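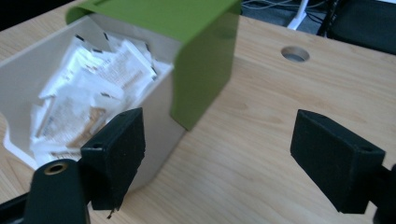

Fanen hand-held gripper, fingers open, at a box of small packets.

Fanen Finger Pad Replacement Kit
Sold by Nurncombe Tool Supply
Fits: Fanen hand-held gripper, all versions with the two-finger head
In stock

Service notice: pad separation on early kits

Please read this section before ordering, and again if you already own a Fanen gripper bought before the January change in adhesive.

We have had returns in which the soft facing on one finger came away from the block behind it. In most of them the facing did not fall off. It lifted at one edge and stayed attached along the other, so the finger still looked normal when the gripper was open. The fault showed up only when the user closed on something thin, such as a sachet, an envelope or a folded leaflet. The loose edge rolled under, the packet slid out to one side, and in several cases the packet was torn.

On sachets holding powder or liquid, a torn packet means a spill into the finger joint. Two of the returned units had stopped closing fully for this reason. The pads on those two could be replaced, but the joints had to be stripped and cleaned first, and this kit does not cover that work.

The cause was the adhesive. It was applied too thin on the pads in batch 21, and it softened with repeated wiping in alcohol. Batch 26 and later use a different adhesive and a longer cure. All kits shipped from this page are batch 26 or later. The batch number is on the bag label.

How to check your gripper

Switch off and take the battery out. Open the fingers as far as they go.

Push the facing sideways with your thumb, first toward the tip and then toward the base. It should not move. Do the same on the second finger. Then run a fingernail along all four edges. If the nail goes under at any point, stop using the gripper on packets until the pads are changed.

Check for loose strands at the same time. A worn facing can shed threads at the lower edge, and a long strand can be pulled into the joint. Trim it with scissors. Do not pull it.

Do not re-glue a lifted pad with household glue. It dries hard, the facing no longer gives, and the gripper then presses harder on one corner than the other. We have seen this crush cartons. It also makes the old pad very difficult to remove later.

What is in the kit

2 finger pads, black, with adhesive backing
Alcohol wipes
Plastic scraper
Fitting card

The finger blocks, brackets and mounting arm are not included. If a threaded insert in the arm is spinning or has pulled out, order the arm set. New pads will not cure play in the arm, and play in the arm will wear new pads unevenly.

Fitting

Peel the old facing from the tip down. Scrape off what is left and wipe the block until the wipe comes away clean. Let it dry. Line the new pad up with the top edge of the block and keep it clear of the small hole. Press hard for 80 seconds, then do the other finger. Leave the gripper open overnight before you use it.

Always change both pads. A new pad against a worn one will pull thin items toward the worn side, and the result looks a lot like the original fault.

After fitting, try the gripper on an empty packet before going back to full ones. Pick it up by the middle and hold it for a few seconds. If it turns or slips, open the fingers and check that both pads sit square.

Cleaning

Use a damp cloth for everyday cleaning. Alcohol wipes are fine on batch 26 pads once they have been on overnight. Do not soak the fingers.

Free replacement

If your bag label or packing slip shows batch 21, we will send a new kit at no charge, whether or not the pads have lifted. Send us a picture of the label through the order form. If you no longer have the label, send one of each finger with the gripper open, taken from the front. There is no need to return the old pads.

Units with product in the joint should go to the Fenbridge workshop. Remove the battery, bag the gripper, and write on the bag what was spilled. The workshop will not open a unit without this.

Also fits

Atanasov two-finger head, with adapter plate (sold separately). The Atanasov head was never supplied with batch 21 pads and is not part of this notice.

Related parts
Fanen arm set
Fanen joint cleaning kit
Adapter plate, Atanasov to Fanen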